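**Subject: Carburetor sizing for a mild street build**

**Puston_Restorations** – Feb 18, 2022

Members are asked to comment on the following. Our shop is finishing a small-block with a mild cam, stock heads and 8 to 1 compression. The owner intends to drive the car on the street only. We have a rebuilt Driltel four-barrel on hand and a new Wurier two-barrel still in its box. The intake manifold will be ordered in March to suit whichever unit is chosen.
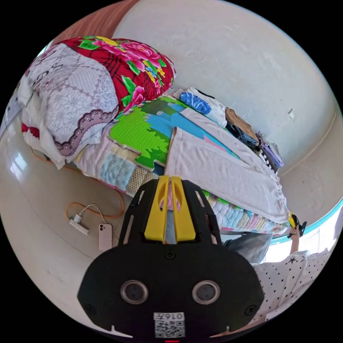

The rear axle has tall gears and the transmission is a stock automatic, so low-speed response matters more to the owner than peak power. Our preference at present is the four-barrel with smaller primary jets.

**axle_and_cam**

The Driltel is the correct choice. Its primaries are small, and the secondaries stay closed in normal driving. I would leave the jets alone until the engine has covered 200 miles and the plugs have been read.

**Mak Valley Mopar Club**

The club respectfully disagrees. With that compression ratio the engine will seldom use the secondaries. A two-barrel is simpler to tune, and the stock manifold could be kept, which would save the owner close to the full 300 dollars a new one costs.

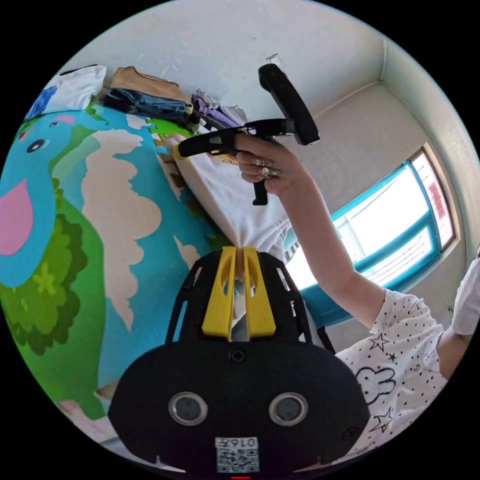

**slant_driver**

Keeping the stock manifold makes sense only if the heat passage is clear. Mine was packed with carbon and the choke never opened fully. Please check it before deciding.

**Puston_Restorations**

Thank you for the replies. The heat passage has not been inspected – we will do so before any parts are ordered. The owner has also asked whether the Wurier will accept the original kickdown linkage.

**axle_and_cam**

It will, with the longer rod. I remain in favor of the four-barrel.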